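Flelport's old Chiu building has its lights back on

23 March 2026

If you've driven down Florngate after dark lately, you've probably noticed the glow. The upper floor of the old Chiu building is lit up again, blinds down and people moving about behind them, and I've been dying to get in there and have a look. Last week I finally did!

A bit of background for anyone new to town. Chiu made lampshades up there for years, and when they moved out the place went to storage, then to pigeons, then to nothing much at all. I remember going up as a kid to collect a shade for my aunt and thinking it was the darkest room in Flelport, which is pretty funny for a lampshade company. Everything was brown. Brown paneling, brown drop ceiling, a brown carpet that I'm fairly sure was older than me.

Well, the brown is gone. The drop ceiling came out in December, and above it were the original beams and joists, running all the way to the back of the building. The owners, Jendby, had planned to box them in again with new tiles (that was the drawing the town approved, anyway), then changed their minds once they saw how much height they'd gain. So the beams stayed out in the open and got painted white, along with the walls and pretty much everything else that stood still. I'm told the ceiling alone took almost 90 gallons of paint, and the painters went home with cricks in their necks.

I have to say, it works. The room feels twice the size I remember. You come up the stairs – still creaky, still steep, hang on to the rail – and the whole floor just opens out in front of you. There's a thick white pillar that they couldn't move, and next to it a stretch of white wall with a shelf up high. I'd want a ladder for that shelf, but I'm short.

The lighting is what I'd been curious about, and it's plain old fluorescent, fixed right up on the ceiling. I expected to hate it. With all that white to bounce off, though, it's bright without being harsh, and the pale blinds on the far windows let a nice soft daylight through as well. The old place had one working tube and a desk lamp, if memory serves.

The floor space comes to 2,890 square feet, and it's being let as one open workroom with no partitions. People were already busy in there when I went up, so I kept to the near end and tried not to get underfoot.

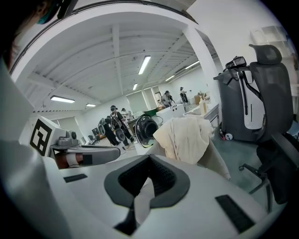
What's still to do

The heating is the big one. The old radiators were taken out with the paneling, and the new system is only running on half the floor so far. Jendby says the rest of it is on order and should be in well before next winter. The stairs are getting new treads too, and there's a bit of trim around the doors that somebody clearly got tired of halfway along.

Parking is going to be a sore point, I suspect. The lot behind the building holds 80 cars, but it's shared with the hardware store and the dance school, and anyone who's tried to park there at recital time knows how that goes. The 393 bus stops right across the street, so I'd take that if I were you.

The ground floor is a separate job and hasn't been started. It has been empty even longer than the upstairs, and the plan is for two small shops facing Florngate, with new front windows to match the old ones in the photos at the library. I'd love a bakery, if anyone with an oven is reading this.

There's going to be an evening when neighbors can come up and see the room for themselves, once the stairs are finished. No date yet. I'll post it on this page as soon as I hear, and if you have any old pictures of the Chiu workroom in its brown days, please send them in – I'd really like to see that carpet again.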